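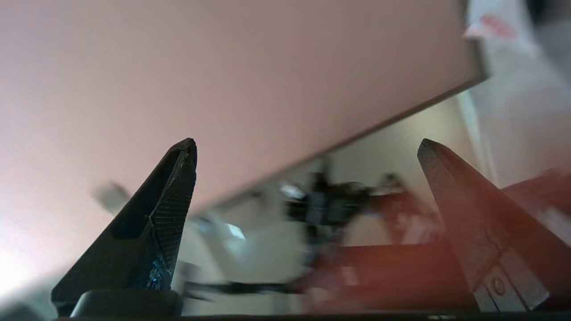 Pickling Season Notes from the Tuvel Kitchen

The last of the cucumbers came in two weeks ago, and the beets, carrots and late green beans are still arriving at the market in good shape. If you have been meaning to put up a few jars before winter, there is still time.

We get more mail about soft pickles than about anything else. Most of the time the trouble starts before the brine is made. Cut a thin slice off the blossom end of every cucumber and throw it away. That end carries an enzyme that softens the flesh in the jar. Use small, firm cucumbers and pickle them within a day of buying them. Big ones are fine for relish.

Salt matters too. Use pickling salt or plain kosher salt with nothing added. Table salt will work, but the anti-caking agent turns the brine cloudy, and then you can't tell whether the jar has a problem. Kosher salt is coarser, so weigh it instead of going by the cup.

For vinegar, check the label and make sure it says 5 percent acidity. Plenty of bottles on the shelf are weaker than that now, and they are only good for salad. Do not cut back the vinegar in a tested canning recipe because you find it sharp. Add a little sugar if you like -- that is safe to adjust.

Members have asked again about the Hajji carrot recipe from our April issue. It is a refrigerator pickle with cumin seed, garlic and a strip of lemon peel, and it was never meant for the shelf. Keep it cold and eat it within the month. It needs a couple of days before it tastes like much.

Beets should be boiled whole with the roots and an inch of stem left on, then peeled once they are cool enough to handle. Small ones can go in the jar as they are. Wear an apron.

Some club business. The jar swap in Remach collected 593 empty jars this fall, and 462 of them have gone to new homes. The rest are boxed by size at the Stitisik hall and are free to anyone who brings a bag. Please check the rims for chips before you take them, and buy new lids. Used flat lids will not seal reliably.

The canner loan shelf is open again as well. We have 2 water bath canners to lend, each with a rack and a jar lifter. Loans are for one week. Please return them clean and dry, with the rack inside.

Recipes for the winter issue can be left in the box by the hall door. Write the jar size and the yield at the top of the page.

Posted 27/10/2023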